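In Praise of the Cable Strap

Every few months someone in our line of work gives a talk about what arms will be doing in ten years. I have sat through a good many of these, usually near the door. What I have never sat through is a talk about the cable strap, and I would like to make the case for one.

My own arm at Sarkum has seven joints, a gripper at the end, and a cable to that gripper which has to get past all seven. The maker routes some of it inside. The rest is your problem. You can buy a dress kit from Voneo, a handsome set of clips designed by someone whose robot evidently points straight up all day, or you can do what every lab I respect does and use straps.

The trouble with straps is that they look like an admission of defeat, so they get put on last, by whoever is free, in whatever pose the arm happened to be parked in. Then the elbow bends the other way. The first sign is a gripper that drops off the network for a moment and comes back looking innocent. You blame the driver. You blame the switch. Colleen Cormier and I once spent most of September blaming the switch, and bought a new one, and I am told it is a very good switch.

Her rule now, which I have stolen, is that you strap the arm in the worst pose it will ever hold. Fold it down over the table, gripper low, wrist where the job wants it, and leave the slack at the joints. A loop over the elbow should look a little silly. If it looks tidy, it's too short.

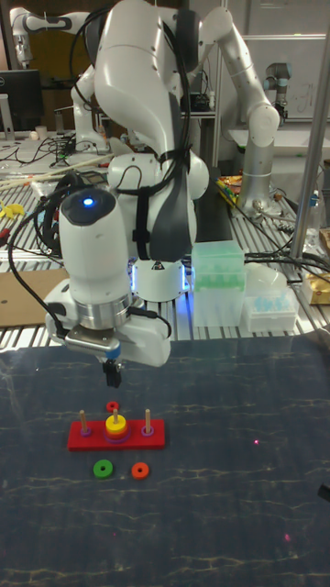
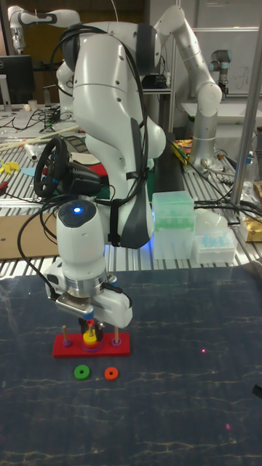 Seven joints, a wooden puzzle, and more cable than anyone budgeted for.

Zhiqiang Fu, who has a tidy mind and a tidy bench, disagrees with me about the slack. He thinks a big loop is a hook waiting for something to catch, and he can point to a coffee mug that proves it. Fine. Move the mug. A snagged loop announces itself straight away, with noise. A short cable fails a strand at a time over nearly 1000 cycles and lets you rewrite your grasp planner in the meantime.

I feel much the same about the rest of what passes for maintenance. We log 200 things per run at Sarkum, including the temperature of a joint that has never once been warm. We do not log when the finger screws were last checked. For that we have a strip of masking tape on the base with initials on it, and the tape has caught more faults than the dashboard has. Jingyi Yu wanted to move the tape into the database, and did, and within two weeks there was tape on the base again.

I suspect the reason is that a dashboard is something you show to visitors. Tape is for the person who comes in at eight and wants to know if the thing is safe to switch on. Budgets follow visitors. Ask for a better camera and you will have it by Friday; ask for an hour a week to take the fingers off, clean them and put them back square, and you'll be asked what the deliverable is. The deliverable is that a peg the width of a pencil stays where the arm believes it is.

So if you are setting up an arm this year, spend the first day on the boring end. Run it slowly through its ugliest poses with one hand near the stop button and your eyes on the cable. Put a paint mark across each screw head, so that a screw that has turned will show it. Write the date on the tape. Order twice the straps you need, in black, because the other colors show the dirt, and keep them somewhere Zhiqiang can't tidy them away.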